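Nisero Opens Spare Leg Counter for Wobbly Stools

Nisero will begin selling single legs for its white plastic step stool in September, ending a long tradition of customers buying a whole new stool to get one leg.

The company received 400 letters on the subject last year. Several were polite.

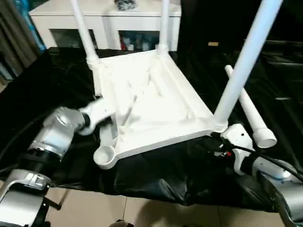

The stool upside down, with one leg off and its socket empty.

"A stool with three legs is a fine thing if it was designed that way," said Lovely Dagdag, head of spare parts. "Ours was designed with four – we checked."

The first run is 2,000 legs, sold singly through the Vaughan store and by mail. Legs push in by hand. Customers who have lost all four are gently advised to consider a new stool.

Press contact: Lovely Dagdag, Nisero spare parts desk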